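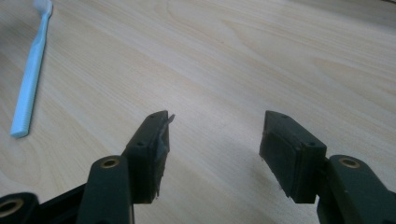 Distutix Home Help
Cleaning & Laundry > Bathroom

Best way to keep spare toothbrushes clean in a drawer?

Posted by Morenico
14/02/2018
1159 views, 3 replies

I bought a big multipack of toothbrushes last winter and we have been working through them. The problem is storage. Our bathroom has no medicine cabinet, only a vanity with one shallow drawer, and the spares have been sitting in it with the hair ties, nail clippers and whatever else gets dropped in there. They came with two brushes to a pack, so once a pack is open the second one is loose.

I pulled out one of the spares this morning, a light blue one, and left it on the kitchen table while I thought about it. It has never been used but I don't know how long it has been out of the package. Would you use it or throw it out? And what do other people keep the loose ones in? I don't want a cup on the sink because the sink is 14 inches from the toilet and there is no room anywhere else on the counter.

I have a few of those plastic caps that snap over the head. My mother-in-law says they are bad for the brush but she couldn't tell me why.

Thanks in advance.

Gajewski
Member, 1490 posts

If it hasn't been used I would use it. Rinse it first under hot tap water and rub the bristles with your thumb while the water runs. Shake it, stand it upright somewhere with air around it, and let it dry before the first use. Hot tap water is enough. Don't boil it, the handle can bend and the bristles go soft. I did that to two of them.

The exception is if it has been in a drawer with anything you wouldn't want in your mouth. Nail clippers I could live with after a good wash. Loose pills, makeup, cleaning cloths or a leaking bottle of something, no. Toothbrushes are cheap. Put that one under the sink for scrubbing grout and open another.

Your mother-in-law is right about the caps, but only for brushes you use every day. A used brush is damp and a closed cap keeps it damp. A dry spare that has never been used is a different case, and a cap is fine on it. Just make sure the cap itself is clean and dry before it goes on. The cheap ones have a little hinge that collects gunk, so go in there with a cotton swab.

For storage, what we do:

Leave the sealed packs sealed and keep them out of the bathroom. Ours are on the top shelf of the linen closet.
When a two-pack gets opened, the second brush goes in a zip sandwich bag with the date written on it in marker.
The bag goes back to the closet, not in the bathroom drawer.

The drawer is the real trouble in your setup — a vanity drawer gets steam from the shower and dust from everything else. If you have to use it, get a narrow tray with a lid, long enough for a brush to lie flat. Measure the brush before you buy the tray. Ours run a little over 7 inches and I came home with a tray that was too short.

Prestine

just throw it away, they're a dollar

Morenico
Original poster

Thank you both. I washed it the way Gajewski said and it's standing in a glass on the windowsill to dry. Nothing had leaked in the drawer, I checked the bottom of it and it was only dust and hair.

I counted and there are 5 more loose ones in there, so throwing them all out is more than I want to do. Two have a brown smear on the handle which I think is old foundation, and those will go under the sink for cleaning. The rest I will wash and bag. I can't use the linen closet because we don't have one, but there is a shelf over the coats in the hall.

One more thing if anyone is still reading. Do the bags need a hole in them? I wasn't sure about sealing something I just washed.

Gajewski
Member, 1490 posts

No hole if they are completely dry. Give them a full day standing up, two if the weather is damp, and check down in the base of the bristles and not just the tips. If you're in a hurry to put them away, leave the zip open an inch and close it later in the week.

Hall shelf is fine. Keep them away from mothballs if you have those up there with the coats. The smell gets through a sandwich bag and it does not wash out of the bristles.

Thread marked as solved by Morenico.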